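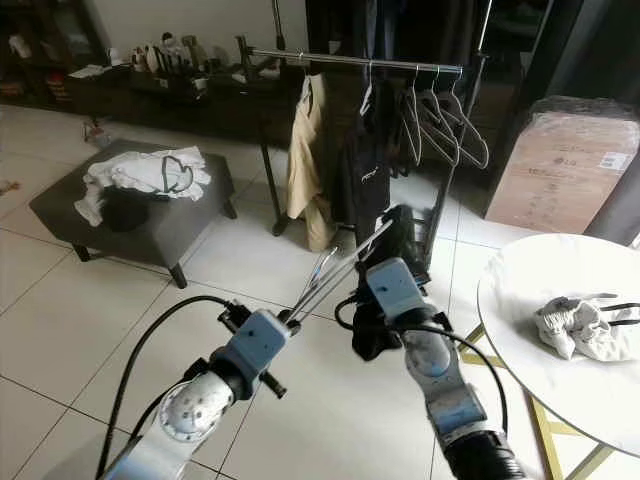

WONDLEY, 2019-02-24 — Denard has released Cakix, a desktop video magnifier for people with low vision. The unit goes on sale this month through the company's office in Wondley and through its dealer, Nartey.

Cakix consists of a camera on a folding arm, a sliding reading tray and a colour monitor. Magnification is adjusted with a single dial on the front edge of the base. A second dial moves through the viewing modes, which include full colour, black on white, white on black and yellow on blue. Both dials have raised markings and can be told apart by touch.

The tray locks in any position by means of a lever on its left side. Users who write cheques or fill in forms under the camera asked for this during the trial period, which ended in December. The earlier design had a friction brake, and several testers reported that the tray drifted while they were signing their names.

"The lock added a part and delayed the release," said Makis Triantafyllou, product manager at Denard. "We tested it to 2000 cycles before we approved the final lever."

The camera head rotates to face the user or a distant object such as a whiteboard. Focus is automatic and can be frozen with a button beside the magnification dial — useful when a hand or pen passes under the lens. A reading line and window markers can be turned on from the same panel. Settings are kept when the power is switched off.

Cakix does not read text aloud. Customers who need speech output can connect the unit to a computer by USB and use their own software, provided it accepts a standard camera input. Denard has posted a list of the programs it has checked, and Fotis Tzavaras of the support desk will answer questions about others.

A total of 194 people took part in the trial, at home or at work. Their comments also led to a longer power cord, a matte finish on the tray and larger print in the manual. The manual is supplied in large print and as an audio file. Braille copies can be ordered at no charge.

The first production run is 200 units. Orders will be filled in the sequence received. Each unit carries a warranty of two years covering parts and labour, and the lamp can be replaced by the owner without tools.

Demonstrations can be booked with Michalis Stefanou at Nartey. Visitors are welcome to bring their own reading material, medicine labels or handwork. Dealers seeking a loan unit should contact Makis Triantafyllou at the Denard office in Wondley.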